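4.3 Working Near the Gripper: Setup and Safe Practice

Read this section before you place parts on the work table or change anything on the arm. It applies to every Nosska cell at the Wunalside shop. Operators must have finished the floor training with Meenakshi Katiyar or Finbarr Phelan before they work alone.

Preparing the table

1. Press the stop button on the pendant and confirm that the status light is red.
2. Spread the cloth flat over the table. Pull out any folds in the area where parts will be picked.
3. Clamp the cloth at the edges with binder clips. Keep clips out of the pick area.
4. Put parts that are waiting to be handled in a box or tray beside the table. Fold box flaps outward so they do not stand up in the path of the arm.
5. Keep a clear strip of at least 300 mm between your standing position and the marked reach of the arm.

Note: Long, thin strips can slide under larger plates and be missed. Check the bottom of the tray before you report it empty.
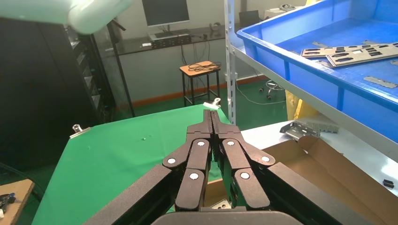
Checking the gripper

6. With the arm stopped, look at both fingers from the side. The tips should meet evenly when closed.
7. Check each pivot pin. A pin that stands out from its neighbors must be reseated before the next run.
8. Wipe the fingertips with a dry cloth. Do not use oil or spray cleaner.
9. Enter your initials and the result on the Mikkelsen check sheet.

CAUTION: The fingers can close without warning while power is on. Never hold a part between the tips by hand to "help" a grip. If a part is stuck, stop the arm, switch off gripper power at the cabinet, and wait 31 seconds before you reach in.

CAUTION: Sheet-metal edges are sharp. Wear cut-resistant gloves when you load plates or brackets. Take the gloves off before you use the pendant.

First run

10. Set the speed to 46 percent or lower.
11. Walk the area once. Cables must be off the floor wherever people pass.
12. Say "arm moving" out loud, then press Start. Keep one hand on the stop button for the first 2 picks.
13. If a part is dropped, stop the arm. Do not catch the part.

Note: Speed limits are stored in the Celtura settings file and need a supervisor's password. Changes made after August 2, 2019 must also be written in the cell log, with the old value and the new value side by side. If the log is missing, leave the speed as it is and call the supervisor on shift.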